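# About Elstead

Elstead is a snack and candy wholesaler. We buy from small makers and importers and sell by the case to corner stores, school canteens, office kitchens and vending routes. We do not sell to the public.

The company was formed when two family firms, Grerkis and Šimkus, put their warehouses together. Grerkis dealt mainly in chocolate and hard candy. Šimkus carried nuts, dried fruit and bars. Both names still appear on some of our older invoices, and checks made out to either one are accepted.

## What we carry

Our current list has 2,314 items. Most are single-serve bars and wrapped candy, and a good part of the list is imported. New items are added in April. Javik is our own label and covers trail mix and plain salted nuts only.

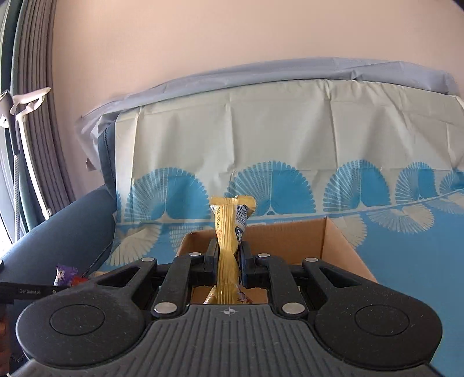
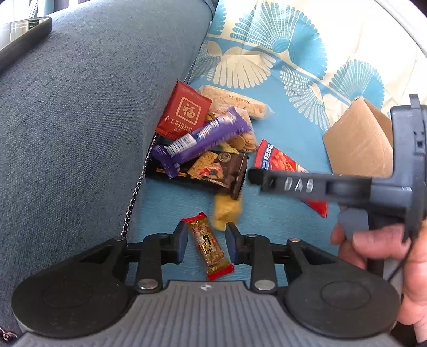
Customers may mix items within an order, but we do not split cases. Each invoice shows the best-by date for every line. If a case arrives damaged, call the order desk before you put it on the shelf and we will credit it or send another.

## Delivery

We run two trucks and serve 2,000 accounts. Stops outside our truck routes go by parcel carrier, and the freight is added to the invoice. Chocolate is not shipped by parcel in the summer months.

New accounts need a resale certificate and two trade references. Forms are available from the order desk.

Page updated Apr 4, 2021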